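Two arms on the bench at Lowther

Sat 13 February

I finally have both arms moving from the same pair of hand controllers. The build lives on the end bench at the Lowther workshop, and I get there two evenings a week after work.

Each arm has four motors in a box at the back, with thin cable running down the shaft to the wrist. The first cable I bought stretched badly. The new stuff came from Dremport and has held its length over 400 open and close cycles.

The control board is a Zodport. It runs warm, so I cut a vent in the lid. The software is my own and needs tidying. There is still a delay of nearly 5 milliseconds on the left side which I can't trace.

Suturing is what I want to get right. Passing a curved needle means turning the wrist along the curve, and my early code pulled it straight.
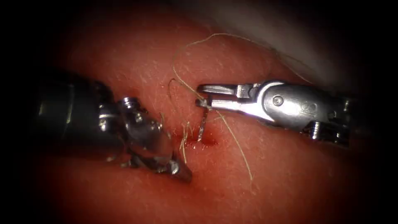 Can you use ordinary hobby servos for the wrist?
Small ones will move it, but the cheap gears have too much play for fine work. I swapped mine for geared motors with encoders.

Next job is new pulleys. I'd like the Sudumico grips fitted by June.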